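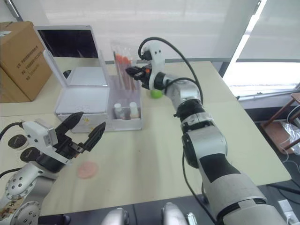 Gülizar Tatlı wrote in to ask why half of her recordings came out useless when she had done the same job 50 times without dropping a thing. The answer was in her question. She had done the same job 50 times, with everything in the same spot, and a learning system fed on that will cope until somebody moves the tray.

Tips for recording examples at the bench

Move things between takes. A hand's width is enough. Turn the tray a little, swap the two bottles over, put the ball on the other side. Keep a scrap of paper by you and tick off the layouts you have used, or you will drift back to the one you like best.

Keep both arms in every take, even if one has nothing to do. Park the idle one in a different place now and then. If it always waits in the same corner, the system may take that as part of the job.

Start with the fingers open and holding nothing. Pause for 2 seconds before the first movement and again at the end. It makes trimming much easier and you won't lose the first reach.

Clear tubs and plastic bags are harder than they look. They catch the light from a window and the edges vanish. Record some takes with the blind up and some with it down, and write down which is which. Don't save all the bright ones for one job and all the dull ones for another.

Tubes in a bag lean and slide. Let them. If you straighten them before every take, you are teaching a tidier bench than anybody has. Do check the caps are tight first.

Cables. Move each arm through its full reach slowly before you begin and watch the loop at the wrist. It should have slack at the far end and not drag over anything light. A cable that sweeps a small bottle off its mark spoils the take, and you may not notice until later. Fabric tape holds better than the shiny sort and comes off without leaving glue.

Small round things roll. A thin ring of reusable putty will hold a ball still, but use it for practice only and take it away for the real takes.

Keep the slips, but label them. A fumbled grasp followed by a good second try is worth having. A fumble where you gave up and reached in with your hand is not - put it in a separate folder, or bin it.

One sentence per take, written straight away. "Left arm picks up pink disc, puts it in tray" will do. Use the same word for the same thing all the way through. I once had dish, disc and pad for a single item over 34 takes and spent an evening putting it right.

Stop before you get tired. My own hands go jerky after an hour, and jerky takes teach jerky movement. Two short sittings beat one long one.

How many is enough? For one simple pick and place I aim for 70 good takes spread over as many layouts as I can manage. For anything that needs both arms together, expect to want more.

Wipe the table down before you start as well. Crumbs and drips are fine if you mean them to be there. Old tape marks are worse - they show where things used to go, and you will find yourself putting everything back on them.

Copy the files to a second drive before you pack up.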